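Hand surgery at Paltdale, anyone been through it?

murkitz_mel
Finally got a referral for my trigger thumb after two shots that didn't do much. My regular doctor gave me two names, Dr. Hendrik Jansen at the Paltdale clinic and somebody over in Uvthorpe whose first opening is in November. Has anybody here had Jansen? I do alterations from home so I really can't have my right hand out of action for long.

gravelroad34
Had him for carpal tunnel, both sides. Great surgeon, terrible waiting room. Bring a book! He drew the whole thing out for me on the paper that covers the exam table and I was in and out before lunch. Stitches out at two weeks.

Bermudez_Bob
I'll be the grump. He was fine with the knife but I got maybe four minutes with him at the follow-up, and they billed me $322 for a splint I could have bought at the drugstore. Ask what's covered before you let them strap anything on you.

murkitz_mel
Ugh, good to know about the splint. Bob, did you ever get it knocked down?

Bermudez_Bob
Nope. Called twice, gave up.

tansy_w
Mel, I had my thumb released there last spring, so same thing as you. The surgery was nothing, I was awake and chatting the whole time. The part I'd think about is hand therapy after. Ask for Hendrik Msimang (yes, two Hendriks, the front desk mixes them up constantly). He had me back at my flower table way sooner than I'd expected.

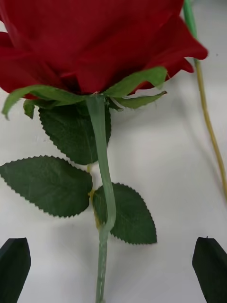
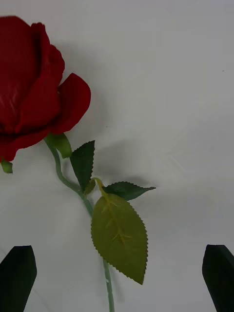
Red artificial rose

Anyway, he'll give you putty and a sheet of exercises, and you have to do them even when it's sore. I skipped a week and my thumb got so stiff I cried over a jar of pickles. I was using small scissors after 28 days, but the big shears took me a lot longer.

gravelroad34
Not everybody needs therapy though. I never went, did my bends in the kitchen sink with warm water and my grip's fine. I'd wait and see before signing up for a bunch of copays.

tansy_w
You had a different operation! And you don't hold a needle all day, lol. I wouldn't skip it in Mel's shoes.

gravelroad34
Fair enough, I drive a truck.

murkitz_mel
OK, calling in the morning and asking for the first consult with Jansen. I'll ask about the splint AND whether therapy gets billed separately. Tansy, did you have to keep it dry the whole time?

tansy_w
Till the stitches came out, yes. Bread bag and a rubber band for the shower, worked great.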